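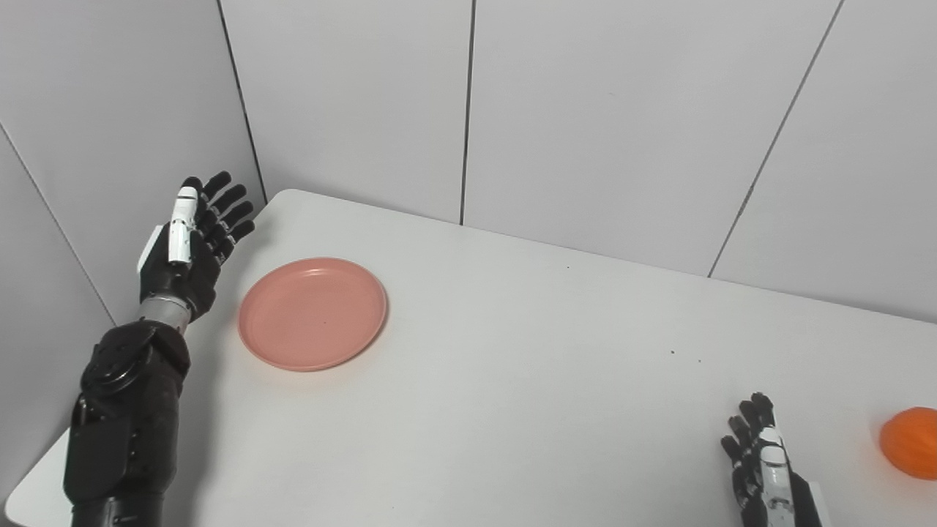 Overnights

The preliminary numbers for the Olisano market came in at 5 a.m., and the analyst on shift opened the file before taking off her coat. Norus delivered it as a plain table: station, quarter hour, households, share. She had been reading that table for 7 years and went to the bottom row first, where the small stations were.

Channel 20 had aired the season premiere of Harbor Court at nine. The network wanted a figure for the press release by six. She found the nine o'clock row and copied the households into her sheet. Then she looked at the row for 2:15 a.m. and stopped.

Channel 20 signed off at two. After that the transmitter carried a test pattern and a steady tone until the farm report. The row should have held a zero or a dash. It held 3,000.

She checked the time offset first. A wrong offset would have moved the whole night, and the rest of the night was in place. She checked for a duplicate station code and found none. She pulled the previous file and the one before that. Each showed 3,000 households at 2:15, and each showed a zero at 2:00 and a zero at 2:30.

The quarter hour had no program title, so the summary report left it out. Anyone who read only the summary would never see it. Most people read only the summary.

She called the Norus help desk. The technician asked for the market number and typed for a while. He told her the panel in Zaltstead, on the north side of the market, had a handful of metered homes, and that each of them stood in for a great many others once the weights were applied. A single set left on could produce a figure of that size.

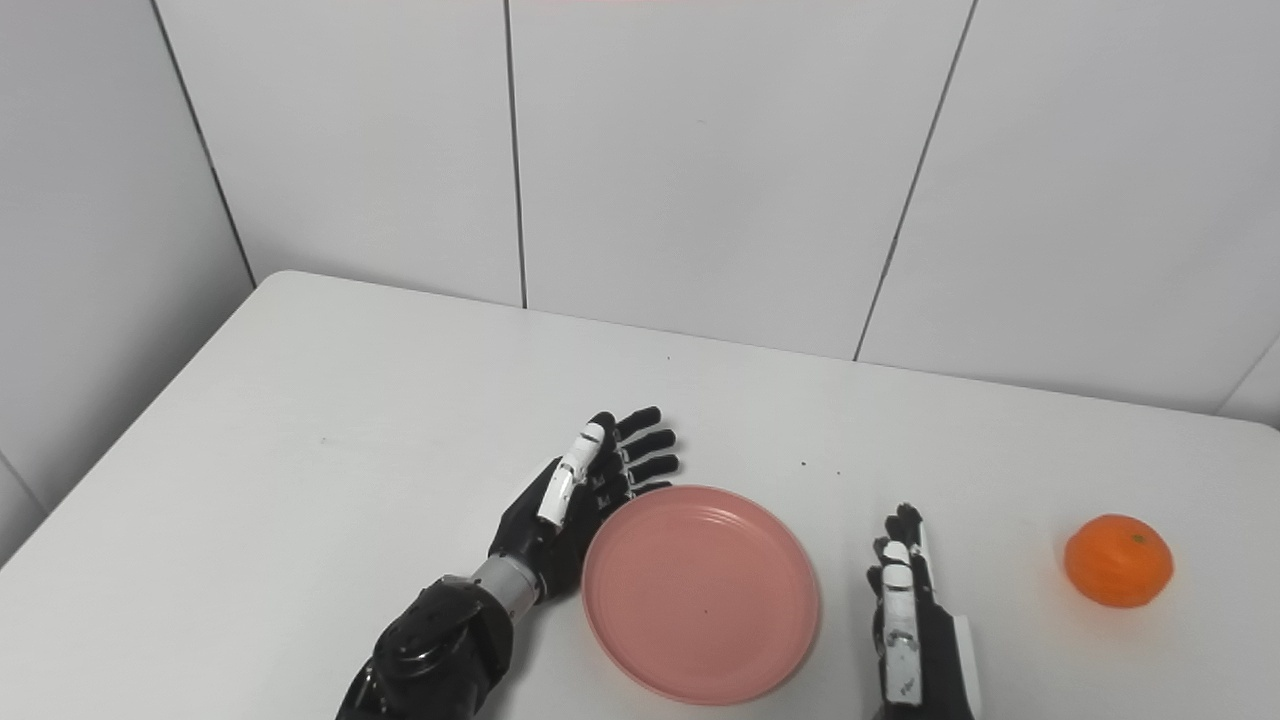 Could one television account for 3,000 households?

The technician said it could, if the home belonged to a thin sample cell. A rural home with an older viewer might carry a weight in the thousands, and the file would print the weighted result with no mark to show that it came from one set.

She asked why the set would be on for fifteen minutes and no longer. He said that was outside what the meter recorded. The meter recorded the channel, the time and the button pressed by the viewer. In this case the button had been pressed at 2:15 and pressed again at 2:30. The viewer had logged in and logged out.

A set left running did not press its own button. She wrote this on the back of the log sheet, with the time of the call.

The Kwiatkowski agency bought the late spots on Channel 20 and paid by the rating point. There were no spots after two. The row changed no invoice and affected no average that anyone used. Under the station's procedure she could flag it as an anomaly or leave it alone. The flag would prompt Norus to contact the home, and the home would probably be dropped from the panel.

She sent the nine o'clock figure to the network at 5:52. It was up almost a full point on the previous season.

Then she opened the program log for September and scrolled to the overnight column. At 2:15, in the blank title field, she typed "Test Pattern," gave it a length of fifteen minutes, and saved the file.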